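About Sastura

Sastura develops software for robotic manipulation, from the recording of human demonstrations through to the control code that runs on the finished arm. 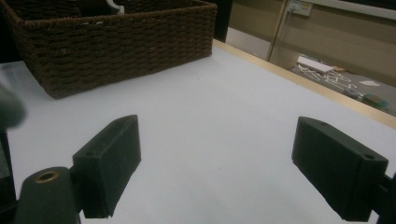

The company was formed in Drerthorpe to address a difficulty its founding engineers had met in earlier posts. Research groups and manufacturers were able to buy capable arms, but the software that joined cameras, planners and motor controllers had to be written afresh for each project. Much of it was discarded when the project closed. Sastura was set up to write that software once, to maintain it properly and to supply it under clear terms.

Our offices and test rooms are in the Nikolaidis Building, Drerthorpe, where 63 staff are employed. Just over half work on software. The remainder are divided between testing, customer support and the recording of demonstrations.

What we make

Our principal product is Plilville, a set of programs covering four areas of work.

Recording. Plilville Record takes in video and motion data from hand-held grippers and brings the separate streams on to a single clock. Operators can mark the start and end of a task, note a failed attempt and add remarks during the session. Recordings are checked for missing images and for gaps in tracking before they are accepted into a data set.

Perception. The perception programs estimate the position and outline of objects near the gripper. They are written for ordinary rooms and everyday goods, and they report a measure of confidence with each estimate so that a planner may slow the arm or ask for a second view.

Planning. The planner accepts either a fixed sequence of steps or a policy trained on recorded demonstrations. In both cases the proposed movement is checked against joint limits and known obstacles before it is passed on. Customers may set their own limits on speed and force, and these cannot be overridden by a trained policy.

Control. The control layer sends position commands at 100 Hz and is supplied with drivers for the arms we support. Where a connection is lost, the arm is brought to a controlled stop and the preceding 48 seconds of commands are saved for inspection.

How we work

Software is released four times a year. Before each release the full set of 220 test tasks is run on physical arms in Drerthorpe - simulation is used during development, but it is not accepted as the final test. Results are supplied to customers with the release notes, including those tasks on which performance has fallen since the previous version.

Faults reported by customers are given a reference on the day of receipt. Those which concern the stopping or limiting of an arm are dealt with ahead of all other work.

Recording sessions are carried out by trained staff following a written procedure. Sessions held outside our own premises take place only with the agreement of the occupier, and any recording in which a person can be identified is reviewed before use.

Working with universities and colleges

Sastura offers Plilville to teaching departments at a reduced rate. The teaching licence includes the recording and planning programs, a small data set and a course handbook of nine practical exercises. Student placements are available in the test rooms each year and normally begin in September. Applications should be made through the student's own department.

Visits

Prospective customers are welcome to see the software in use. Visits are held on Thursday afternoons by prior arrangement and last nearly two hours. Visitors who wish to see a particular task attempted are asked to send details in advance, together with the dimensions and weight of any objects involved.

14 shares | 0 comments

Sastura, Nikolaidis Building, Drerthorpe | Contact us | Copyright Sastura, all rights reserved | Back to top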